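# Chapter 13: Grasping and Placing

Every fall the Hawthorne plant of Brureler opens its training hall to the public for one Thursday. Visitors come in groups of 28 and move from station to station, with a short talk at each. Most of the stations show finished machines: a palletizer, a bottle sorter, an arm that loads trays. The last one, called the Poklow table, shows an earlier stage of the work, in which people do a task by hand with the same kind of gripper a robot would use.

We begin the chapter at that table. The tasks there are household ones, such as putting a cup in a basket or taking it out again. A person holds a gripper by its handle and closes the fingers by squeezing. A camera on the gripper records each attempt from close to the fingers, and the recordings are later used to train an arm. 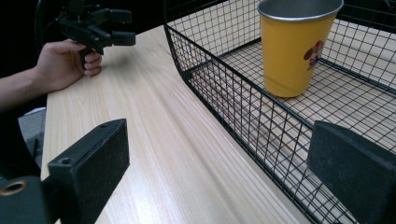

**Figure 13.1** View from a hand-held gripper during tabletop work. A yellow cup stands in a wire mesh basket; a second gripper is held at upper left.

Look at the basket before going on. A solid box has plain walls, but mesh lets the table show through, and a program that looks for edges will find a great many of them. The wires also limit where the fingers can go. A cup that tapers toward its base adds another problem, for two flat fingers do not meet its sides squarely. Section 13.2 works out the contact angles for a shape of this kind.

Visitors at the open day were invited to try the task themselves. By closing time the staff had logged 203 attempts, 33 of them marked as failed. The most common fault was closing the fingers too early, before they had reached past the widest part of the cup. We will return to this log in Section 13.4, where it is compared with results from the Ziltside arm.

Before reading Section 13.1, pick up a cup using only your thumb and one finger. Note where you took hold of it and whether it turned as you lifted.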